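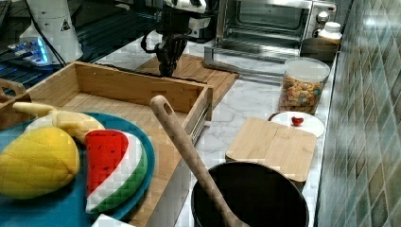 I bought the Wedovar plush fruit set in March, mostly because I was so tired of stepping on hard plastic grapes, and I've been meaning to write it up ever since. We've had it going in the kitchen almost every day, so I think I've got a fair idea of it by now!

The short version: it's good, I'd buy it again, and the mango is weird.

I paid 28 dollars at Danari, the toy place next to the dry cleaner, and it's 2 dollars more if you order it from them online. You get 12 pieces in a cotton drawstring bag. No plates, no basket, no little knife, so if your kid is expecting a whole picnic you'll want to have some dishes ready. We use the real ones from the cabinet (a teal plate is the favorite, and heaven help you if you hand over a white one for fruit).

The best piece by a mile is the watermelon slice. It's a nice fat half circle with red flesh, little black seeds, a white band and a green rind, and it's stuffed firmly enough that it will stand up on a plate. My daughter serves it standing up every single time and gets very stern when it tips over. The banana is a close second. It comes already peeled, with the peel flaps folding back, and those flaps are exactly the kind of thing small fingers want to fiddle with. I was sure they'd be ripped off by the first weekend. One has a loose thread where it joins, I snipped it, and so far so good.

Now, the mango. It's yellow with a quilted, bumpy surface and half the people who come over call it a lemon. My friend Oksana squeezed an imaginary lemon over her imaginary fish with it and was told off. I can't blame her, I had to check the tag myself. The texture is lovely to hold, though, and it's the one that gets carried to bed.

Washing: the tag says surface clean only. I ignored that and put everything through a cold delicate cycle in a pillowcase. The fruit came out fine but took two days to dry all the way through, and the mango was a bit lumpy until I squished it back into shape. Next time I'd do them a few at a time.

A couple of gripes. The sizes don't go together at all, so the strawberry in our bag is nearly as big as the pear. And the drawstring bag is too small! You can get it all back in if you're patient, and a three-year-old isn't. Ours mostly live in a shallow wooden tray with slatted sides that we had already, and cleanup is so much quicker that way.

If you're choosing between this and the wooden Naltberg fruit (my brother's kids have that one), the Naltberg pieces come apart for pretend slicing and these don't. For a kid who wants to chop, get the wooden set. For one who wants to stir everything in a real pot with a real wooden spoon and then fling it across the kitchen, get the soft one.

Four stars, and it would be four and a half with a bigger bag.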